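3.2 Setting up the simulated cell

Before any part of the bin-clearing routine reaches the real machine in the Tsikata workshop, it runs in Telar, our simulated copy of the cell. Keeping that copy honest is most of the maintenance work we do, and we have come to enjoy it. A small change in where the light sits can move a picking error from "never happens" to "happens every night," and finding such a change is very satisfying.

The cell is deliberately plain. It has one work surface, one open-topped box, a set of blocks to be picked, and the arm with its two-finger gripper. Each surface has a single gray tone and no texture map. We left color out on purpose, so that the block finder (Jella) would have to work from edges and depth alone. Sensor noise is added after rendering and is switched on for every run, setup runs included — a clean picture flatters the software far too much!

Shadows took the longest to get right. In our first version we turned them off, and Jella did beautifully in simulation and then stumbled as soon as the workshop lamps were on. With shadows enabled, large rounded dark areas spread over the pale surface and reach into the box, where they lie across walls that are already nearly black. The blocks on the floor of the box stay the brightest things inside the box (Figure 4), and that contrast is what we now tune for. Ekow Osei wrote the lighting check that runs at startup: it compares the top faces of the blocks with the floor around them and stops the run if the difference is too small.
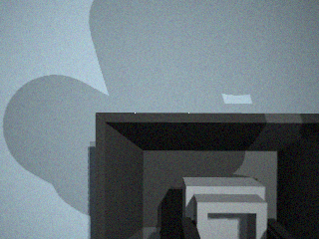
Figure 4. Simulated view into the box during setup, with shadows and sensor noise enabled. Two light gray blocks overlap on the floor of the box; the front one has a square opening in its front face.

3.3 Routine checks and one repair

We check the simulated cell the same way we check the real one, and in the same order. The box pose comes first. The rim is a long straight edge and easy to fit, so we fit a line to it and compare the result with the stored value. Next we load blocks in overlapping positions, both solid and hollow, and ask Jella for a grasp on each. The hollow ones are our favorites, because an opening can look like a shadow and a shadow can look like an opening. Last, we replay a fixed set of 677 stored grasps and look at every one whose outcome differs from the previous replay.

In June that last step earned its keep. A replay came back with 14 changed outcomes, all of them close to the box walls. Nana Frimpong traced the problem to the collision model of the box, which had been exported again at a slightly different scale while the visible model stayed the same. The pictures looked perfect and the contacts were wrong. We now build both models from one source file, and Totura, our logging tool, records the version of that file with every run.

The repair itself took one afternoon. We exported the box again, cleared the cached contact data, and ran the replay twice. Both replays matched the stored outcomes, and the same source file has been in use since then.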